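## 6. Setting up the drip watering kit

Read this section before you cut any pipe. The leaflet packed with the Weterent kit says the job takes an afternoon. It took Tanner Gagnon a weekend at the Taldale plots, and he had done it before.

### 6.1 Before you start

1. Lay the main pipe out in the sun for an hour. Cold pipe fights back and kinks at the corners.
2. Count the drippers. The box says 200. We have opened boxes that held fewer, and you want to find that out before the shop shuts.
3. Check your tap. The kit is sold as fitting "all garden taps", a claim I would treat with care. Older taps with a worn thread will leak whatever you wrap round them.

**Note:** The Yap soil probe is an optional extra. It tells you the soil is dry. So does a finger.
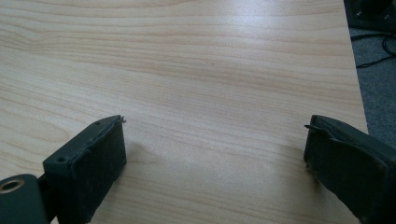

### 6.2 Laying the main pipe

1. Fit the filter to the tap first, then the pressure reducer, then the pipe. The arrows on both parts should point away from the tap.
2. Run the pipe along the top edge of the bed and peg it every 3 feet. The leaflet allows twice that, which may do on a flat lawn but not on a bed you walk past with a barrow.
3. Leave the far end open for now.
4. Turn the tap on halfway and let the water run until it comes out clear. Turn it off and fit the end stop.

**Caution:** Do not leave out the pressure reducer, even if your water pressure seems feeble. It can rise a good deal overnight, and the joints are only pushed together.

### 6.3 Fitting the drippers

1. Punch the holes with the tool supplied. A nail makes a ragged hole that weeps for the rest of the summer.
2. Push each dripper in until it clicks. Some never click. Tug those gently, and if they hold, carry on.
3. Put one dripper beside each small plant and two beside anything the size of a currant bush. 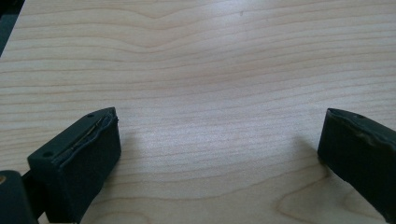
4. Keep drippers 6 inches from woody stems. Wet bark rots.
5. Turn on the tap and walk the whole line. Replace any dripper that squirts.

### 6.4 Setting the timer

The Irnico timer has 9 programmes. You need one.

1. Choose the manual programme and set it for early morning.
2. Start with half an hour, then dig down beside a plant with a trowel later the same day. If the soil is dry below the top few inches, add ten minutes and check again the next day.
3. Ignore the "smart rain" setting. As far as I can tell it skips a day after any shower, however slight - a poor bargain in August, when a passing shower barely wets the mulch.

**Caution:** Take the timer indoors before the first frost. The case is described as weatherproof, but the guarantee does not cover frost damage.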